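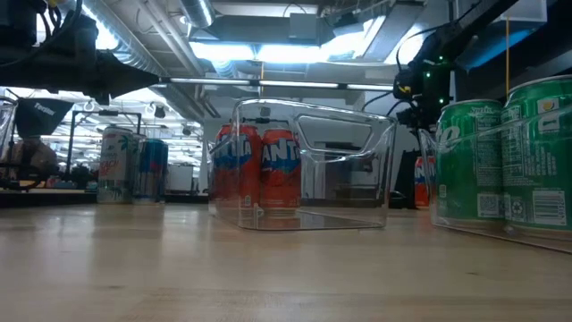
In November our company asked who wants to learn to work with the new arms. I put my hand up mostly because my shoulder was hurting. I would like to write down what has changed for us since then. It will be a long thread, please be patient with my English.

First, what we do. At Bellau we prepare mixed drinks orders for small offices and canteens. Cans come to us mixed, also returned ones and leftovers from events, and we sort them by kind before they are packed again. It is simple work and it is tiring work.

When I started, this was all done by hand. Take the can, look at it, turn it, put it in the correct bin. After some hours you do not see the cans any more, you see only colors. My mother asked me once what I do at work and I said "green left, orange right", and she thought I was joking.

Now we have two arms at one table, in the room where we try things before they go to the packing hall in Bivodard. They must learn the same thing: which can, which bin, and how to hold it without pressing the side in.

People ask me if the robots are fast. No. I can sort a crate, drink a coffee and wash the cup before they finish. But speed is the question which managers ask first, and on our floor we had different questions.

Our questions were: who stays at the table, who is responsible when a can is damaged, and does the person who looks after the arms get the pay of a picker or the pay of a technician. The last one took the most meetings. 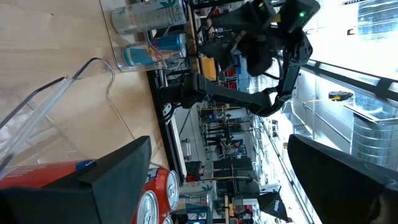
M. Getuvska
Shift lead, sorting and packing, Bellau
2nd June

The cans which lie on the side are my favorite subject, so I will stay with it a little. A standing can is easy to explain. You come from above or from the side, you close, you lift. A lying can can roll away, and if it lies close to its neighbors there is not much space for the fingers.

By hand you do not think about this. You push the neighbor away with your small finger and take the one you want. I did this for years and I could not have told you that I do it. I noticed it only when somebody from the technical side sat next to me and asked me to do it slowly.

This was strange for me in the beginning, that a person with a laptop is writing down what my hand does. Some colleagues did not like it at all and said so. I think they were right to say it. We then agreed that each person can refuse to be recorded, and that it has no effect on the shift plan.

Glasses are another matter. Some customers order a place setting, can and glass together, and a can standing in a glass has to be lifted out straight. If you pull it even a little to the side, the glass comes too. I have broken enough of them myself, so I do not laugh at the machine.

What is different in my day: I stand less in one position. I walk more. I put the cans out for the next run, I watch, I stop the arms when I do not like how something looks, I write a line in the log. We call the log Leitner, after the program it is kept in, and now "put it in Leitner" is something we say also about lunch orders.

What is worse in my day: watching. I did not expect that it makes me so tired. With sorting, the hands are busy and the head can rest. Now it is the other way around. We change places every two hours and I would not accept a longer time.

Talking is also less easy. At the old sorting line we stood opposite each other and talked the whole shift. At the arms one person watches and should not be distracted. A younger colleague told me she went back to the line for the company and not for the work, and I understand her very well.
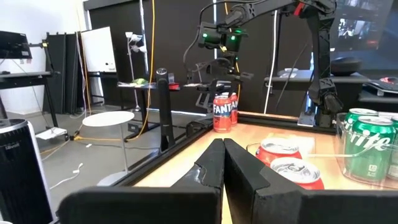

One thing about the stop button. In the first days many of us were afraid to press it, as if we were interrupting somebody important. Our rule now is that everyone who can see the table may stop it and does not have to explain before the next break.

Also please, if you plan something like this at your workplace, let the pickers choose the height of the table and the type of bin. We were asked about it after both were ordered. I like the clear bins, I can check them from the other side without bending. The table I would make lower.

About jobs, as I know it will be asked in the replies. Until now no contract at our site was ended for this. Two colleagues moved to other tasks, both asked for it. We have a written promise for nearly two years. After that, I do not know, and I prefer to say I do not know.

The technician pay was accepted in the end, but only for those who passed the training. The people who set out the cans and carry the crates around it still have the old pay. I think this is not finished and I will bring it up again in the next meeting.

My shoulder is better, thank you to those who asked.

I will answer questions tomorrow after the early shift. If you work with such arms in another kind of place, a kitchen or a pharmacy for example, please write how you organize the watching.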